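Catbridge releases planner update with new check before closing the gripper

Catbridge, March – The software company Catbridge has released version 18 of Bramach, its motion planner for small robot arms. The main change is a check that runs before the gripper closes. The planner now compares the last camera view with the position it expects, and if the two do not agree, the arm stops and plans the approach again.

The old version made this comparison only at the start of a movement. According to the release notes, this was enough for slow tasks, but it caused missed grasps when the wrist turned late in the path.

The check was developed together with the Clendenier laboratory, which ran 4000 simulated approaches over table surfaces with different light and shadow. The laboratory says that soft shadows from the arm were the most difficult part – the perception module, called Ding, sometimes took them for the border of an object. Ding now uses 2 views from the wrist camera before it reports a border.

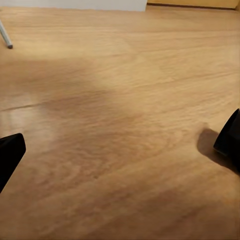
Does the new check make the arm slower?
It adds 30 milliseconds to each grasp, and users can turn it off in the settings file.

Bramach 18 reads the settings files of the previous version without changes. Users who wrote their own grasp scripts must compile them again. A version for arms with two wrist cameras is planned, but Catbridge has not given a date.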